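How to Clean and Refinish a Matte Black Table

September 8, 2020

Matte black paint looks good on a work table, but it shows every scuff, and most of the usual furniture products make it worse. The steps below are for a painted or lacquered top that gets daily use in a hobby room or home office. Allow one afternoon for the work and several days for the paint to harden.
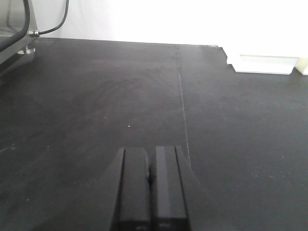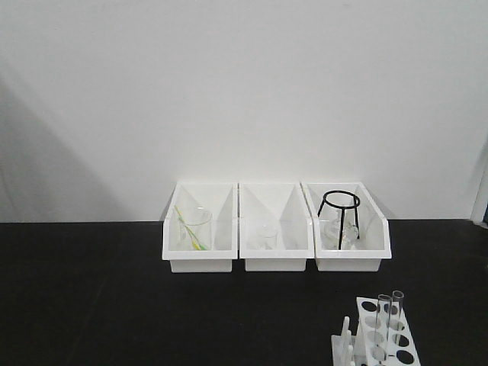 What you need

Dish soap
Two microfiber cloths
A plastic scraper
A gray abrasive pad
Sandpaper, 220 and 320 grit
Matte black enamel
A 4-inch foam roller and tray
Painter's tape

Step 1. Clean first

Take everything off the table and brush away loose dust with a dry cloth. Grit dragged under a wet cloth leaves fine circular marks, so don't skip this. Mix a small squirt of dish soap into a bowl of warm water, wring the cloth out well, and wipe in straight lines from one end to the other. Go over it again with plain water and dry it right away.

Do not use spray polish or oil soap. Both leave shiny patches, and new paint will not stick to them.

Step 2. Decide if you need to paint

Look at the dry surface from a low angle with a lamp on the far side. Light marks that disappear when you wet them with a finger are only in the surface of the paint. Rub these gently with the gray pad, again in straight lines, and stop there if you are happy with the result.

If you can feel a scratch with a fingernail or see bare material, carry on to step 3.

Step 3. Sand

Sand by hand with the 220 paper until the whole top is evenly dull, then go over it with the 320. Don't work on one spot alone – it will show through the new coat as a dip. Where two panels meet, fold the paper and do each edge separately. Rounding the edges makes the joint look wider.

Wipe off the dust with a damp cloth and let the top dry.

Step 4. Paint

Tape off the legs and any wall the table stands against, or pull the table out if you can. I used the Venckus matte enamel from the Hurkwood store in Tadthorpe, and one small can was enough for two coats with some left over. Stir it slowly for a few minutes. The flattening agent sinks to the bottom, and paint that isn't stirred dries glossy.

Roll a thin coat in one direction and leave it alone. Rolling back over half-dry paint is the main cause of streaks. Wait 18 hours, sand lightly with the 320, wipe, and roll the second coat.

Step 5. Let it harden

The top will feel dry the next day but it marks easily. Wait 14 days before you put anything heavy on it, and stick felt pads under lamps and storage boxes. Clean with a damp cloth only during that time.

Save the leftover paint in a small glass jar, filled close to the lid, and write the date on it.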